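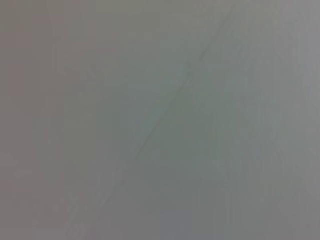
Fig. 1. Gray surface with a faint diagonal line.

Section 2: Placing and Pairing Your Leak Sensors

Now that the Seltov shutoff valve is on your main water line and the little light on its cap is glowing steady green, you are past the hardest part, and you can put the big wrench away. The rest of the job is mostly a matter of walking around the house with a sensor in your hand and thinking about where water would go if it got loose. Take your time with it. A sensor in a good spot can save a floor, and a sensor in a poor spot will just sit there looking pleased with itself while the puddle goes the other way.

Before you start

You will need the sensors that came in the box, the paper strip of adhesive pads, a dry cloth, and a flashlight. If you bought the Stornham kit, you also have two rope sensors, which are the long white cords with a plug at one end. Leave those for step 6.

Please pull the plastic tab out of every battery door now, all at once. We get a good many calls from folks who did three and forgot the fourth.

Placing the sensors

1. Begin at the water heater. Set a sensor flat on the floor (or in the drain pan, if you have one) with the metal contacts facing down. If your floor slopes, and most basement floors do, put it on the low side.

2. Go to the kitchen next and open the cabinet under the sink. Clear out the bottles and sponges, wipe the cabinet floor with your dry cloth, and feel around the supply lines and the trap with your fingers. If anything is damp, fix that before you go any further, or the alarm will be ringing before you have closed the door.

3. Set the second sensor toward the back of the cabinet, directly below the shutoff handles. Use one adhesive pad if you tend to shove things in and out of there. Press down and hold while you count slowly to 17.

4. Do the same behind each toilet and next to the washing machine. Keep the sensor clear of the machine's feet. A strong spin cycle can walk a heavy washer right over the top of it.

5. Hold the button on the valve cap until the light turns blue, then press the button on each sensor in turn. You will hear a short chirp each time one joins. When you are finished, press the cap button again so the light goes back to green.

6. For rope sensors, plug the cord into the side of the sensor and lay it along the wall behind the dishwasher or refrigerator. The cord may be run up to 17 feet. Try not to kink it or let it cross over itself.

Caution: Never place a sensor or rope on top of a heating duct or against a hot water pipe. The case can warp, and a warped case will not keep water away from the battery.

Choosing a spot near the sink

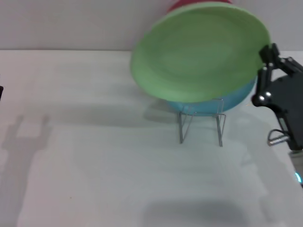 Sensors that live in the kitchen have a harder life than the others, and the most common complaint we hear is the false alarm at dinnertime. Almost always the sensor has been left up on the counter or the table, when it belongs down in the cabinet where a real leak would show itself. Think about what drips in the ordinary course of a day. A stand made of thin wire, like the one with the light blue bowl on it, has nothing but its legs between the dishes and whatever it is standing on, so any rinse water goes straight down, and a sensor tucked underneath will do exactly what it was built to do and shut off the house. Keep yours well away from anywhere you set dishes to drain.

Note: If the valve does close on a false alarm, dry both contacts with a cloth, wait until the sensor stops chirping, and press the cap button once. You do not need to pair anything again.

Testing

7. Dampen a folded paper towel and lay it across the contacts of one sensor. The alarm should sound and the valve should turn itself closed. Open a faucet upstairs to be sure the flow stops. It is normal for a little water left in the pipes to run out first.

8. Dry the sensor, reopen the valve, and repeat with the next one until you have tried them all.

If a sensor shows error 382, it is too far from the valve or there is too much concrete in between. Move it a few feet and try again, or add a Trovthorpe range extender (part 679) about halfway along. Once every sensor has passed, write the date on the inside of the battery doors, and plan on fresh batteries each October.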